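4장. 주방 조리대 위 설치 및 초기 설정

이 장에서는 Hisa 주방 공기 센서(모델 2185)를 조리대 주변에 설치하고 Dretville 앱에 등록하는 방법을 설명합니다. 거실이나 침실에 설치하는 경우에는 3장을 참조하십시오. 기존 모델 1438을 사용하던 가정에서는 벽면 브래킷을 그대로 쓸 수 있으나, 전원 어댑터는 호환되지 않습니다.

4.1 구성품 확인

포장을 열고 다음 구성품이 모두 들어 있는지 확인하십시오.

본체
벽면 브래킷
전원 어댑터 및 케이블
양면 접착 패드
알코올 솜
빠른 시작 안내서

누락된 구성품이 있으면 설치를 진행하지 말고 구입처에 연락하십시오. 본체 뒷면의 보호 필름은 4.4절의 6단계에서 제거합니다. 미리 벗기면 흡입구에 먼지가 들어갈 수 있습니다.

4.2 설치 위치 선택

센서는 공기 중의 미세 입자, 습도, 휘발성 유기 화합물을 측정합니다. 위치가 적절하지 않으면 측정값이 실제보다 높거나 낮게 표시됩니다. 다음 조건을 모두 만족하는 곳을 고르십시오.

1. 가스레인지나 인덕션의 가장자리에서 1미터 이상 떨어진 곳
2. 싱크대 물이 직접 튀지 않는 곳
3. 창문이나 환풍기의 바람이 바로 닿지 않는 곳
4. 콘센트까지 케이블이 팽팽해지지 않고 닿는 곳
5. 집 안의 무선 공유기 신호가 안정적으로 잡히는 곳

조리대 모서리는 공기 흐름이 느려 측정값이 늦게 변할 수 있습니다. 모서리에 설치해야 한다면 두 벽이 만나는 지점에서 손바닥 너비 이상 띄우십시오.

주의: 토스터, 오븐 토스터, 전기 주전자의 바로 위쪽 벽면에는 설치하지 마십시오. 올라오는 열기와 수증기로 본체가 변형되거나 센서 수명이 짧아질 수 있습니다.

주의: 상부장 아래에 조명이 있는 경우 조명 바로 옆을 피하십시오. 조명의 열이 온도 측정에 영향을 줍니다.

4.3 벽면 준비

브래킷은 매끄러운 타일, 유리, 도장 벽면에 부착할 수 있습니다. 벽지, 거친 벽돌, 실리콘 처리된 표면에는 접착 패드가 제대로 붙지 않습니다.

1. 부착할 자리의 기름때를 중성 세제로 닦고 물걸레로 세제를 제거합니다.
2. 마른 천으로 물기를 닦은 뒤 30분간 말립니다.
3. 동봉된 알코올 솜으로 다시 한 번 닦습니다.
4. 브래킷을 벽에 대고 연필로 위쪽 모서리 두 곳을 표시합니다.

모자이크 타일처럼 줄눈이 촘촘한 벽면에서는 접착 패드가 줄눈 위에 걸쳐 접착 면적이 줄어듭니다. 이 경우 별매품인 Noguchi 평판 패드를 사용하십시오. 줄눈이 타일 면보다 깊게 들어간 벽이라면 벽면 부착 대신 탁상 거치를 권장합니다. 탁상 거치 방법은 4.6절에 있습니다.

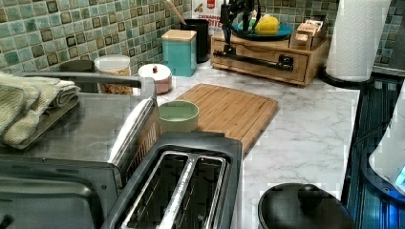

그림 4-2. 모자이크 타일 벽과 조리대 모서리

접착 패드를 붙인 뒤에는 24시간 동안 본체를 걸지 마십시오. 실내 온도가 15도보다 낮으면 48시간을 기다립니다. 8월처럼 습도가 높은 시기에는 제습기나 에어컨을 켠 상태에서 작업하면 접착이 더 안정적입니다.

4.4 본체 장착과 전원 연결

1. 접착 패드의 한쪽 면 보호지를 벗겨 브래킷 뒷면에 붙입니다.
2. 반대쪽 보호지를 벗기고, 연필 표시에 맞추어 브래킷을 벽에 댑니다.
3. 브래킷 중앙을 30초간 힘주어 누릅니다.
4. 4.3절의 대기 시간이 지난 뒤 브래킷을 가볍게 당겨 움직이지 않는지 확인합니다.
5. 케이블을 본체 아래쪽 단자에 끼웁니다.
6. 본체 뒷면의 보호 필름을 제거합니다.
7. 본체를 브래킷 위쪽 홈에 걸고 딸깍 소리가 날 때까지 아래로 내립니다.
8. 어댑터를 콘센트에 꽂습니다. 표시등이 흰색으로 천천히 깜박이면 정상입니다.

경고: 케이블이 가열 기기의 표면이나 뒷면에 닿지 않게 하십시오. 피복이 녹아 감전이나 화재가 일어날 수 있습니다.

경고: 젖은 손으로 어댑터를 만지지 마십시오.

참고: 소비 전력이 큰 조리 기기와 같은 멀티탭을 쓰면 전압 변동으로 센서가 다시 시작될 수 있습니다. 가능하면 벽면 콘센트에 직접 연결하십시오.

4.5 앱 등록

등록에는 Dretville 앱과 2.4GHz 무선 네트워크가 필요합니다. 5GHz 전용 네트워크에는 연결되지 않습니다.

1. 휴대전화의 블루투스를 켭니다.
2. 앱을 실행하고 기기 추가를 누릅니다.
3. 목록에서 Hisa 2185를 선택합니다.
4. 본체 옆면의 버튼을 표시등이 파란색으로 바뀔 때까지 누릅니다.
5. 무선 네트워크를 선택하고 암호를 입력합니다.
6. 설치 장소를 주방으로 지정합니다.
7. 기기 이름을 입력하고 완료를 누릅니다.

설치 장소를 주방으로 지정하면 조리 중의 일시적인 입자 증가에 대해서는 알림이 늦게 울립니다. 다른 장소로 지정하면 빵을 굽거나 기름을 쓸 때마다 알림이 올 수 있습니다.

가족과 측정값을 함께 보려면 설정의 공유 메뉴에서 상대방의 계정을 추가하십시오. 공유받은 사람은 측정값을 볼 수 있지만 알림 기준은 바꿀 수 없습니다.

등록 도중 오류 코드 342가 표시되면 네트워크 암호가 잘못되었거나 공유기가 새 기기의 접속을 막고 있는 것입니다. 암호를 다시 입력하고, 그래도 같은 코드가 나오면 공유기의 접속 제한 설정을 확인하십시오.

4.6 탁상 거치

벽면에 부착할 수 없는 경우 브래킷을 뒤집어 받침대로 사용할 수 있습니다.

1. 브래킷의 홈이 위를 향하도록 평평한 곳에 놓습니다.
2. 본체를 홈에 비스듬히 끼웁니다.
3. 흡입구가 벽이나 다른 물건에 막히지 않도록 앞뒤로 10센티미터 이상 비웁니다.

주의: 조리 기기 위에 올려놓지 마십시오. 행주나 종이 타월로 본체를 덮어도 안 됩니다.

4.7 초기 보정

전원을 처음 연결하면 센서가 자동으로 보정을 시작합니다. 보정은 2시간이 걸리며, 그동안 앱에는 측정값 대신 준비 중이라는 문구가 표시됩니다. 보정 중에는 다음 사항을 지키십시오.

조리를 하지 않습니다.
스프레이형 세제나 방향제를 쓰지 않습니다.
본체를 옮기거나 전원을 뽑지 않습니다.

전원이 끊기면 보정은 처음부터 다시 시작됩니다. 저녁 조리가 끝나고 환기를 마친 뒤, 오후 10시 이후에 시작하면 방해받을 일이 적습니다.

보정이 끝나면 표시등이 초록색으로 한 번 켜졌다가 꺼집니다. 표시등이 주황색으로 남아 있으면 흡입구가 막혔는지 확인하고 앱의 기기 관리 메뉴에서 재보정을 선택하십시오. 재보정 후에도 주황색이면 Irkov 서비스 센터에 문의하십시오. 문의할 때는 본체 바닥면의 일련번호가 필요합니다.

필터 청소와 교체 주기는 5장에서 설명합니다.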